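Tips for Working in a Kitchen Where a Robot Arm Has a Shift

From the Gremwood staff kitchen pages, updated in December

In our canteen we are 12 people, and since last spring we share the counters with two arms from Trastent. Many colleagues from the Cidbridge site ask me how the work is different now. I wrote down what we learned, mostly the small things, as the big things are in the manual and the manual has 743 pages.

Leave the counter as you want to find it

Before, I put my dishes down where there was room. A person who comes after me will simply move them. The arm can also move them, but it does this slowly, and it is better if the start position is simple. For breakfast service we now put the bowl on the plate and the spoon in the bowl, and we keep a free area next to it. Plates with pale colors are good on our gray counter, their edge is easy to find for the eye and for the machine. 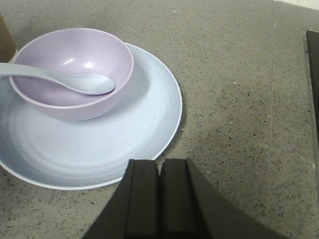

The second habit is to wipe in one direction, from the wall to the front. It sounds too strict, I know. But crumbs under a plate make it rock a little, and then the grip is not the same each time. I wipe at the start of my shift and again at 2 in the afternoon, when the lunch dishes are gone.

Who does what with the blender

We make soy milk every morning, and this was the part where people were worried about their jobs. In our kitchen nobody lost a place. What changed is the order of the work. The soaking, the tasting and the cleaning of the blades stay with a person. The carrying and the placing go to the arm, when the recipe card says so.

Always keep the plug out of the socket until a person has checked the jar and said "ready" aloud. Lay the cord flat along the back of the counter, with no loop in front of the machine. A loop is easy to catch with a sleeve, and also with a gripper.
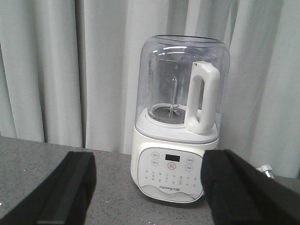
My own wrists are better now. I used to lift full jars for almost 21 years, in three different kitchens, and in winter it was painful to open a door. On the other side, I miss a little the talking. When two people prepare breakfast they speak about everything – with an arm you hear only the motors. So we moved the coffee break earlier, and we all take it together.

Some small rules which helped us

Wash the jar with warm water and a long brush, and never put your fingers near the blades, also when the plug is out.

Tie back curtains or let them hang fully behind the counter, so no fabric lies on the work surface.

Write changes on the board. If the Fujimoto team in the evening moves the blender by a hand's width, the morning team wants to know it.

Put bowls for the next step at the front corner, away from the appliance, and leave the middle free.

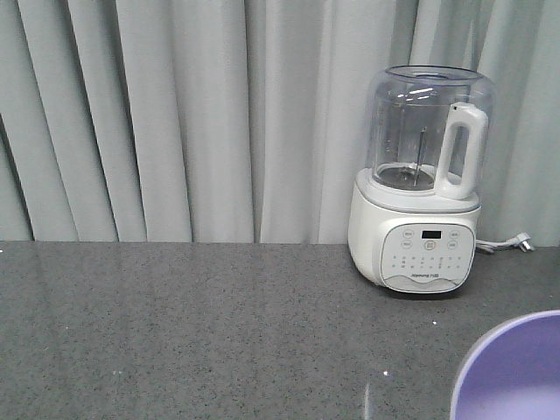

Teaching a new colleague

Let the new person do the whole breakfast by hand for one week before they work next to the arm. They learn how thick the milk should be and how a clean jar looks, and later they can see faster when something is wrong. After this week, show them the stop button first and the recipe cards second. Ask them to press the button once while the arm is moving, with you standing there. Most people are shy to press it, and it is good to lose this fear on a quiet day.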